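About Us

Brallach Handling Laboratory is a teaching and testing laboratory for robotic handling. It was founded to give technical students and small manufacturers a place where grasping tasks can be tried before equipment is bought or a production line is changed. The laboratory is operated jointly by the Brallach Technical School and Ciobanu, a maker of packing equipment, under an agreement that is renewed each June.

Our work is divided between a simulation room and a test floor. In the simulation room, students and staff build models of household and light commercial goods and teach robot arms to pick them up, turn them and set them down. On the test floor, the same tasks are carried out with physical arms inside guarded cells. Every task offered to a partner passes through both rooms.

The Laboratory Today

Brallach enrolls 40 students in its two-year program. Students in the first year work almost entirely in simulation. In the second year they are assigned to a cell on the test floor and work under a cell supervisor. Graduates of the program have gone on to posts in packaging, hospital supply and warehouse maintenance, and several have returned to the laboratory as instructors.

Our Director is Virgil Pană. Radu Roman leads the simulation group, and Zhuoran Liao is head of the test floor. Safety and incident review are the responsibility of Emilian Dobre, who reports to the governing board and has the authority to close any cell without prior approval. Aldo Sorrentino manages partner projects and is the first point of contact for companies that wish to work with us.

The Prarklow Incident

The laboratory believes that an institution of this kind should give a full account of its failures in the same place that it describes its services. The most serious of these took place during a project named Prarklow, and the way we work today was shaped by it.

Prarklow was a project to handle trigger spray bottles, carried out for a partner that refills and repacks cleaning products. The task was to take a bottle from a fixed stand, lift it, turn it and place it in a carton. The simulation group had trained the task over 2,000 runs and recorded a success rate of 98 percent. On the strength of that figure, the project was moved to the test floor ahead of schedule.
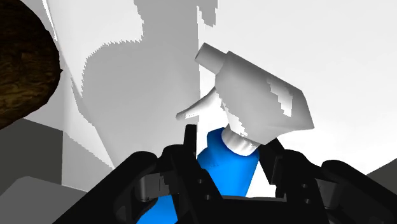
Prarklow task in simulation: spray bottle held upright in the gripper.

On the test floor, the arm completed its opening lifts without fault. It then closed on a filled bottle at a point higher on the body than the planned grasp. As the arm turned, the bottle slipped downward and one finger was driven against the trigger. The gripper controller read the change in resistance as a loss of grip and increased its closing force. The trigger was pressed fully, and the bottle discharged a quantity of cleaning solution through the open service panel of the cell.

A second-year student standing at the panel was struck on the forearm and the side of the face. The student was wearing safety glasses and was taken at once to the wash station. A medical examination found mild irritation of the skin and no injury to the eyes. The student returned to class the following day. The emergency stop was pressed 8 seconds after the bottle began to slip. The bottle body had by then split at the shoulder, and the remaining contents had run onto the floor of the cell.

Findings of the Review

Mr. Dobre closed the test floor on the afternoon of the incident and opened a review that included staff from both rooms and from Ciobanu. The report identified four causes.

The first was in the model itself. The simulated bottle was a single solid object. Its trigger had the correct outline but could not move, and its body could not be squeezed out of shape. A finger resting on the trigger had no effect in simulation, and such grasps had been counted as successes.

The second cause was the way the success rate was read. The figure of 98 percent recorded whether the bottle had arrived in the carton. It did not record where the fingers had made contact or how much force had been used. When the stored runs were examined again, the reviewers found many in which the bottle reached the carton after a grasp that would have been unsafe with a filled bottle.

The third cause was the response of the controller. Tightening the grip is a reasonable reaction to slipping when the object is rigid and dry. It was the wrong reaction for a thin plastic container filled with liquid, and no upper limit had been set for this product.

The fourth cause was the open service panel. The panel was fitted with a switch intended to stop the arm whenever the panel was opened. The switch had been bypassed during an earlier calibration and had not been restored. The bypass was not entered in the cell log. The review found that two members of staff knew of it, and that each had understood the other to be responsible for removing it.

The report stated plainly that the student had followed every instruction given. Responsibility was placed with the laboratory.

Changes Made

The test floor remained closed until each finding had been answered. The following rules are now in force.

Any model of a product with a moving part must include that part as a moving part. Triggers, pumps, hinged lids and pull tabs fall under this rule. Where the simulation group is unable to model the part, the surrounding area is marked as a no-contact zone, and any run in which a finger enters the zone is recorded as a failure.

Results presented to a partner must give contact position and peak force along with the rate of completed placements. A completion rate may not be used alone to approve a move to the test floor.

Each product has its own force limit, signed by the head of the test floor. On reaching the limit, the arm holds its position and calls for a supervisor.

Filled containers are not admitted to a cell until the task has been performed with empty containers and then with containers of plain water. Cleaning products, solvents and other irritants require the written approval of Mr. Dobre.

Interlock switches may be bypassed only with a numbered key, which is held in the safety office and signed for by one person. The cell cannot be returned to student use until the key has been handed back.

The Prarklow project was later resumed under these rules. The grasp was moved to a lower position on the bottle, and the task was completed with water-filled containers. The partner has since adopted a similar key system at its own site.

Teaching From the Record

The full report is used in the first-year course on test methods. Students are given the original Prarklow results and asked to find the unsafe grasps before they read the findings. The split bottle and the bypassed switch are kept in the safety office and are shown to each incoming class. Mr. Roman and Ms. Liao teach the session together, in order that students hear from both sides of the laboratory.

Reporting a Concern

Students, staff, partners and visitors may report a safety concern at any time to the safety office, in person or in writing. Reports may be made without giving a name. A written reply is posted on the safety board at the entrance to the test floor, and a student who stops a cell in good faith will not be penalized for lost time.

Working With Us

Companies interested in a handling study are invited to write to Mr. Sorrentino through the partner office. We ask that inquiries include a sample of the product, a description of its contents and any safety sheet supplied with it. Miso, our loan library of product models, is open to partner schools on request and includes the revised Prarklow bottle with a working trigger.

Page last reviewed by the safety office on April 11, 2025.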